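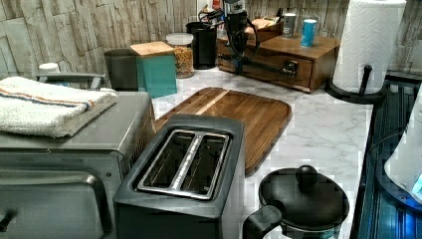
Breaker keeps tripping in the kitchen and I'm about to lose my mind. Moved into this place in April, rental, older house but the kitchen got redone at some point before us. One breaker (labeled "kit cntr", thanks whoever) seems to run all the outlets along the back of the counter plus I think the one in the dining room. Trips mostly in the morning. The toaster oven and the two-slice toaster sit right next to each other on that counter and if both go at once it's maybe a minute or two, then click, everything dead. But twice now it tripped with just the toaster oven going and I think the coffee maker?? Not sure on that one, I was half asleep. Landlord says "don't run so much stuff" which ok, but is that really the answer. Do I need an electrician or is the breaker bad or is this just life. Breaker says 15 on the handle if that matters. Also it takes a couple tries to get it to reset, it feels kind of mushy.

Asked by Drollwood
Posted 2022-06-19 in Home & Repair > Electrical
Tags: breaker, kitchen, rental, tripping

Comments on the question

Hullix: what's the coffee maker rated? look on the bottom
Drollwood: 1000 watts. Toaster oven sticker is on the back and I can't get at it without pulling everything out, will try tonight
Hullix: and does the dining room outlet have anything on it
Drollwood: window AC. oh no
Hullix: lol. there you go

3 answers, sorted by votes

Answer by Yayra Ackah (accepted)

You're overloading it. Quick math, watts divided by volts gives you amps. House outlets are 120 volts. A 15 amp breaker times 120 is 1800 watts and that's the whole circuit, every outlet on it, dining room included.

Coffee maker is 1000 per your comment. A toaster oven is usually 1200 and up. Already over. Toaster is another 800 or 900 for a two slice. And then the window AC is on there too, kicking on and off whenever it feels like it – so that's your "tripped with just the toaster oven" mystery most likely. The compressor pulls extra for a second when it starts.

A breaker doesn't trip the instant you go over, btw. A little over can hold for minutes. Way over goes fast. A dead short is instant. So a delay before the click points to overload, and an instant click would worry me more.

What to do, in order:

Find out what's on that breaker. Turn it off, walk around with a lamp and plug it into everything. Write it down. Tape the list inside the panel door.

Get the AC onto something else. Not with an extension cord across the floor, a different outlet on a different breaker. Bedroom side if the window works there.

Then one heating thing at a time on the counter. Anything that makes heat is a hog. Phone charger, radio, whatever, those don't matter.

About resetting. You have to push the handle all the way to OFF first, hard, untill it clicks, then to ON. When it's tripped it sits in the middle and feels loose. A lot of people just shove it toward ON and it won't catch. That might be your mushy. If you do it right and it's still mushy or won't hold with nothing plugged in, the breaker is worn out and needs replacing. Landlord's job not yours.

One more, kitchens wired to modern code get two 20 amp circuits for the counter. One 15 amp for the whole counter plus the dining room sounds like old wiring behind a new look. You can bring that up with the landlord but depending where you live he may not have to change it if it was legal when it was built. If they pulled permits for the remodel it might be a different story. Call the city building office, it's a free question.

Do NOT let anyone swap in a 20 amp breaker to "fix" it unless they've checked the wire. 15 amp circuits are usually 14 gauge and a 20 on that can cook the wire in the wall.

Comments on this answer

Drollwood: did the lamp thing. it's the counter, the dining room, AND the hall light. wow. and yes I was resetting it wrong
Yayra Ackah: hall light too, yikes. ok def mention that to him
Clustness: can confirm on the OFF first thing, took me years
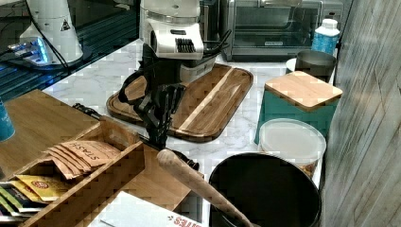 Can I use a power strip to get around it?
Using a power strip won't help, the strip adds more places to plug in but every bit of power still comes through the same breaker. And most strips aren't made for heating appliances anyway, they can overheat at the plug. Go straight to the wall with toasters, toaster ovens, kettles, space heaters.

(Copied that over from the comments so it doesn't get lost – Hullix)

Answer by Clustness

Had the same thing, was the breaker. Got old, tripped at nothing. Electrician charged me 200 and was gone in 30 minutes. Just get it replaced, why live like that.

Comments on this answer

Yayra Ackah: could be, but he has an AC and a coffee maker on a 15. A new breaker is going to trip too
Clustness: fair, missed the AC part
Drollwood: she. but yeah

Answer by Brândușa Bratu

Agree with the first answer, adding a couple things as I rent too and went through this last year.

Put it in writing to the landlord. Email or text, not a phone call. Say the breaker trips, say when, say what's on it, attach your list. Ask for an electrician to look at the breaker and the outlets. Mine did nothing for weeks on the phone and then sent somebody out pretty fast after the email.

Feel the outlet covers after you've had the toaster oven on a while. Should be room temp or barely warm. If one is hot, or brown around the slots, or you hear buzzing, or there's a fishy burning plastic smell, stop using it and turn the breaker off. That's a loose conection and it's how fires start. Same for plugs that fall out on their own, the outlet is worn.

Is there a GFCI (the kind with test and reset buttons) near your sink? Press test, it should click and kill the power. If nothing happens, or there isn't one at all, put that in the email too.

And the morning thing, I just start the coffee first and do the toast after. It's up to 5 extra minutes. Annoying but free.

Comments on this answer

Drollwood: no buttons on any of them that I can find. Adding to the email. Outlets feel fine, not hot
Brândușa Bratu: good. definitely put the GFCI part in, landlords tend to take that one more seriously
Bravo: following, same problem except mine is the microwave
Hullix: @Bravo start your own question pls, and put the breaker size in it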